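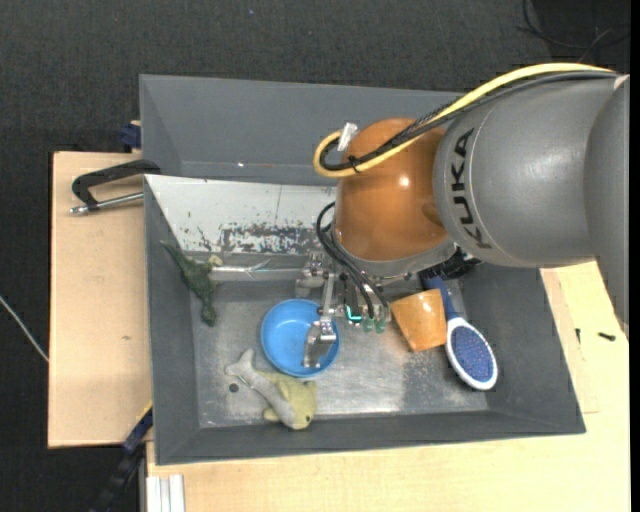 The Trerkley gripper at work over our toy bin, hairbrush and all.

Trerkley gripper review: what it really cost us
Posted Apr 6, 2021 by Naa Aidoo

I promised Kornél I'd write this up before we put in the order for the second one, so let's go. If you're shopping for a gripper for mixed-object picking and you have a fixed pot of money (hi, same), this might save you a few emails.

First, the good stuff. I like this gripper a lot! The long silver finger gets down into places our old one never could, like over the rim of a bowl, and the squared, forked tip is narrow enough to reach between things that are piled together. Plush toys are its happy place. Bowls are fine once you've worked out your approach angle. The hairbrush took us most of a week (slippery handle, lopsided weight), but we got there, and now I sort of miss being annoyed by it.

Build quality feels solid. We've bumped it into the bin wall more often than I'd like to put in writing and all the joints still move the way they should.

Now the money part. The quote from Wodex looked great and I budgeted off that number, which was my mistake. It covered the gripper and a mounting plate. It did not cover hoses, fittings, spare tips or the adapter for our wrist. Those came to 16 percent on top, and Norbert in purchasing made a face I won't forget. Ask for the hoses and fittings as line items from the start, and order extra length. Ours need to bow out quite a way to clear the wrist, and the first set we bought was too short.

Please budget for cable management too. You've got a thick cable and a whole bundle of thinner ones riding over the top of the arm, looping around at the wrist, and all of it has to move without snagging. We spent close to nothing on this (straps, cable ties, an afternoon) and it works, but I'd pay for a proper dress kit next time.

Where can you save? The bin and the table. Ours is a scuffed old gray bin with a scratched metal floor, held in place with clamps on plain wooden boards, and I wouldn't swap it for the fancy fixture Sipos tried to sell us. Clamps let you shift things over when you change your mind, and you will. Test objects are cheap as well. Raid a toy box.

Lead time was seven weeks for us. Anikó was told four by the same sales desk, so get it in writing. Support has been friendly and a bit slow, about two days per reply.

We also got a quote for the Ralton. Lower sticker price, but replacement tips are only sold as a full set, and with our track record that adds up fast.

Would I buy the Trerkley again? Yep, the request goes in at the start of May, this time with the hoses on it. If anyone has found a decent source for spare tips, leave me a comment.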